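Simulation and Planning > Manipulation
Thread: Planner swings the elbow way out on small lateral moves, kitchen island scene

marble_veins
Posted November 24, 2021

Hi all, long time reader, first thread I've started in here. I've been building a pick benchmark in a simulated kitchen (long island, marble top, stools on the near side) and I'm stuck on something that I think is my planner setup but might be my collision geometry. Running Oruner for the planning side, Stockdale as the bridge to the sim, seven joint arm.

The symptom: I ask for a short sideways move over the counter, from one yogurt container to the next, and most of the time I get a nice tidy path. Then every so often the elbow swings way out over the stools and comes back, for a move you could do with your wrist. I ran 1464 planning queries overnight with random starts above the counter and 39 of them did the big swing. All 39 were collision free according to the checker, so it isn't cheating, it's just ugly and slow.

Start pose for the lateral test, gripper open, nothing grasped yet:
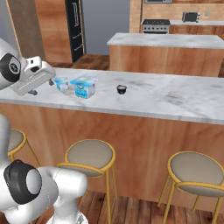 What I've tried so far:

1. Raising the planning time limit. No change that I could see.
2. Turning on path shortcutting. Helps the jerky ones, does nothing for the swing.
3. Changing the seed. Different queries go bad, same kind of bad.
4. Shrinking the padding on the stools. I thought this would fix it and it made me feel dumb for an hour.

Anybody been here?

tinplate
Reply 1

Your goal is a pose, right, and not a joint target? If you hand it a gripper pose, the IK sampler is free to pick any arm configuration that reaches it, and sometimes it'll grab one with the elbow flipped. The planner then does its job perfectly and drives you all the way over there. Nothing wrong with the path, the goal is in a different neighborhood.

Quick check: print the joint vector at the start and at the goal for the bad ones. I bet joint 3 or joint 1 is miles off.

gravel_road_dan
Reply 2

I'd look at the collision model first, personally. I see this "it must be IK" answer a lot and half the time it's a fat convex hull around a piece of furniture. Stools with thin legs and a curved low back are about the worst thing you can throw at a hull generator. You get one big lump where there's mostly air, the arm base is right next to it, and the short path gets blocked. What are you using for the stools?

marble_veins
Reply 3

@tinplate it's a pose goal, yes. Will print them tonight.

@gravel_road_dan a single hull each, straight from the Plindmont asset importer. I know, I know. But the arm is moving above the counter and the stool backs are low, so I didn't think they'd matter.

gravel_road_dan
Reply 4

They matter for the elbow. Turn on the collision overlay and look, it takes a minute. I'd also check the island itself. If the counter and the base came in as one mesh you could have some padding poking up above the marble.

tinplate
Reply 5

Sure, look at the overlay, it's a good habit. But if the hull were blocking the short path, the bad query would be bad with every seed. OP said different queries go bad with different seeds. That's sampling. A wall doesn't move when you change the seed.

gravel_road_dan
Reply 6

A narrow gap does, though! A random planner finds the gap on one seed and misses it on the next. I'll give you that it smells like IK, I just don't think the seed thing proves it.

marble_veins
Reply 7

OK, back with results, and you each get a piece of it.

Printed the joint vectors. In the swing cases the goal has the elbow on the other side from the start, pretty much every time. So point to tinplate. I wrote a little wrapper that asks for 60 IK solutions, throws out the ones in collision, sorts what's left by weighted joint distance from the current state, and passes only the closest few to the planner as joint goals. Weights are heavier on the first three joints so it stops throwing the big links around to save a bit of wrist.

Reran the same 1464 queries and the swing showed up in four. FOUR. I was so happy I made a second coffee.

Then I turned on the overlay for those four and, ugh, Dan was right about them. The hull on the middle stool was sitting right where the elbow wants to go. I swapped all the stools for a handful of boxes and cylinders and those four went away too.

One from the new run, with the arm reaching over the counter to the small light blue object: 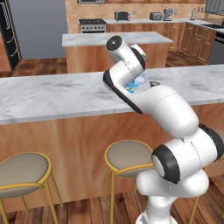

Wrapper on, primitive stools. Forearm stretched over the marble, gripper down by the object.

skewed_prior
Reply 8

Nice write-up. Small warning about sorting only by joint distance: it's greedy. If you're chaining picks you can paint yourself into a corner, where each goal is close to the last one and by the fifth you're up against a joint limit. I add a cost term for being near the limits. Mine kicks in once a joint is past 70 percent of its range from center, and I've left it there for ages.

marble_veins
Reply 9

Oh that's good, I haven't chained anything yet but that's next. Do you put it in the same sum or filter first?

skewed_prior
Reply 10

Same sum. Filtering first left me with zero goals on the far reaches.

gravel_road_dan
Reply 11

I still say fix the geometry first and tune second — you can burn a week tuning costs around a bad hull. But glad it's working.

tinplate
Reply 12

We're going to keep disagreeing on the order, I think. IK check is one print statement, rebuilding stools is an afternoon.

Does anyone know if the Plalley plugin does the nearest goal sorting by itself now? I saw something in the October notes but couldn't find the setting.

skewed_prior
Reply 13

It does, but it's off by default, and it weights all the joints the same. I'd keep the wrapper.

marble_veins
Reply 14

Keeping the wrapper. I'll clean it up and put it in the snippets section over the weekend, limit cost included if I get that far.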